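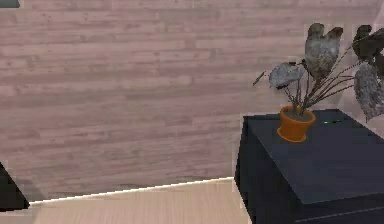 Work and Automation, Session 6
When the practice room is a simulation

Course notes prepared by Yolandi Mathebula

In the last session we looked at machines which take over a task that a person did before. Today the case is more indirect. The machine is trained in simulated rooms, and the people at the workplace must prepare these rooms, check them and decide when the machine may go to a real building.

The case: Prirnico

Prirnico is a company that cleans and tidies furnished apartments between two tenants. It has 30 employees. Two years ago the company started to test Brumo, a mobile robot that should dust low furniture and pick up small things from the floor. The software for the simulated rooms is called Flivon.

Before Brumo, a new cleaner learned the work by going with an experienced colleague for 2 weeks. The robot can not learn in this way. It needs many more attempts, and each attempt needs a room. The team built 400 rooms in Flivon. They are simple rooms: a wall, a floor, a cabinet, sometimes a potted plant on top. Then the colors, the furniture and the position of the objects are changed from one room to the next.

What changed for the people

Mpho Swanepoel was a shift leader and worked in apartments for many years. Now she spends three days of the week at a desk. Her task is to look at the rooms and say what is wrong with them from the point of view of a cleaner. In the interview, which you will find in the reader, she explains it like this:

"The engineers put a plant on a cabinet and they think about the pot. I think about the leaves. You want to wipe under them, so first you lift them, and you do it with the back of your hand. I never had to say this to anybody before."

Please notice the last sentence. Her knowledge was in her hands, and the new job asks her to put it into words. She received a new title, but the pay scale stayed the same in the first year. This was corrected in November, after the employees had asked for it in writing.

For the colleagues who stayed in the apartments the change is smaller, but it exists. They now report every object that the robot did not handle well. A report takes a few minutes, and in the beginning these minutes were not part of the planned time for an apartment. Several cleaners wrote the reports during their break – the company learned of this quite late.

Terms for today

Tacit knowledge: what a worker knows how to do but does not usually explain.
Hidden work: tasks that are necessary for the automation but do not appear in the schedule.
Transfer: the step from the simulated room to the real one.

To prepare for the seminar

Read the interview with Mpho Swanepoel and the short text by Pretorius. Then write 900 words about a workplace you know. Choose one task there and describe who would have to explain it if a robot should learn it. Say also in which hours this person would do the explaining, and who would pay for them. Bring one printed copy.

Related course material
Session 5: The self-checkout and the cashier
Session 7: Who writes the error report?
Reader: Interview with Mpho Swanepoel
Reader: Pretorius, Learning a Trade by Watching
Guidelines for written assignments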